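Cilix compact craft light, long-term review

I bought the Cilix in February to replace a clamp lamp that had developed a loose elbow. It has been on my work table for 5 months and gets used most evenings, mainly for crochet and hand sewing, and now and then for reading patterns. The notes that follow cover the base model with the weighted foot. There is also a clamp version, which I have not tried.

Assembly

The column arrives in two sections that thread together. The join is firm when hand-tightened and has not worked loose. The head attaches with a captive thumbscrew, and the power lead runs down the inside of the column and exits at the back of the foot. My only complaint is the lead itself, which is too short to reach a wall outlet from the middle of a standard table. I use an extension cord.

Light output and colour

There are 4 brightness levels and two colour settings, warm and neutral. Level one is too dim for anything except finding your scissors. Level three on neutral is where mine stays. I could see no flicker at any level, including when I waved a steel ruler under the head, which is a crude test but the only one I have at home.

Colour rendering matters more to me than raw brightness. The Plekia I owned before this turned navy and black thread into the same thing after dark, and I once seamed half a sleeve in the wrong one. Under the Cilix on neutral the two are easy to separate. On warm they are closer together, though still better than the Plekia managed. 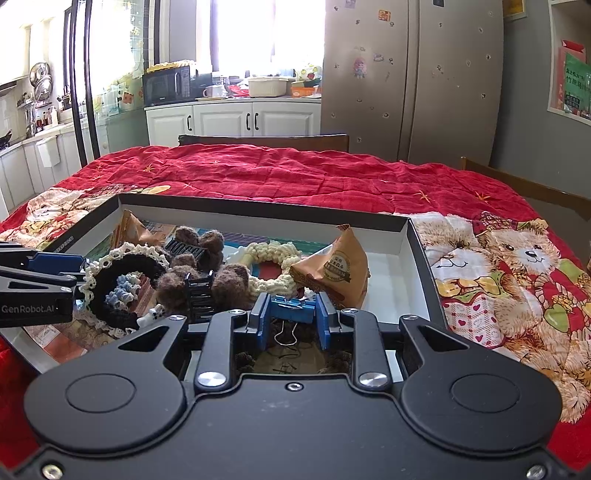
Shadow control is the second thing I look for in a craft light. The Cilix has a wide, flat diffuser, and the shadow from a hand or a hook has a soft edge. The hardest case is a shallow box of mixed bits, where dark pieces tend to disappear against each other. With a black crocheted ring edged in white lace trim, the trim is visible under any lamp, but reading the black stitches inside it takes light from a low side angle. The head tilts far enough for that. Brown pom-poms and pale blue flowers need no such care and look fine with the light straight overhead.

Arm and joints

The gooseneck is 24 inches long and stiff. It holds position at full reach with no droop so far. Small adjustments need two hands, one to brace the foot and one to bend the neck, or the whole lamp slides. I added a square of non-slip shelf liner underneath and the sliding stopped.

Controls

Touch buttons on the foot, no remote. They respond well to a dry finger and poorly through a thimble. The lamp remembers the last brightness level but resets to warm each time it is switched off at the wall. This is a daily annoyance and I would like to see it fixed in the next version.

Compared with the Arkar

The Arkar costs less and has a longer lead. Its head is smaller, its shadows are harder, and its neck sagged within 2 months. For occasional use it would be adequate. For long sessions on dark yarn I would pay the difference for the Cilix.

Rating: 4 out of 5. One point off for the short lead and the colour reset.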